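Britico wet lease, summer programme – your questions
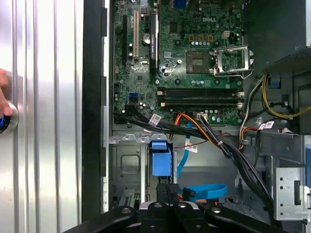 Dell tower with its side panel off.

Updated 18th May. Will add more as they come in.

Why is Britico leasing in aircraft at all?
Two of our own are late back from heavy checks at Saltwood. Hangar slots are tight everywhere, no quick fix.

Who is operating the flights?
Lahtinen. Their aircraft, their pilots, their cabin crew. Our flight numbers and our tickets.

Which routes?
Mostly the shorter ones out of Saltwood. Your booking will say "operated by Lahtinen" if it applies to you. If it dosen't, nothing changes.

Is the seat pitch the same?
No. 29 inches on ours, 28 on theirs. Extra legroom rows are kept – 8 seats per aircraft, so book early.

I paid for a seat that no longer exists. Refund?
Yes, automatic. Back to the card you used.

Cabin bags?
Same allowance as now.

What about the Flokatex seat covers?
Only on Britico's own fleet. Leased aircraft keep their own interiors.

Do I still earn points?
Yes, same rate. The 2,000 point bonus on flexible fares still stands too.

How long does it go on for?
Contract runs to December. Could end sooner if both aircraft are back in service, we wil post dates when we have them.

Can I switch to a Britico aircraft?
Subject to seats – use Manage Booking, no change fee on affected flights.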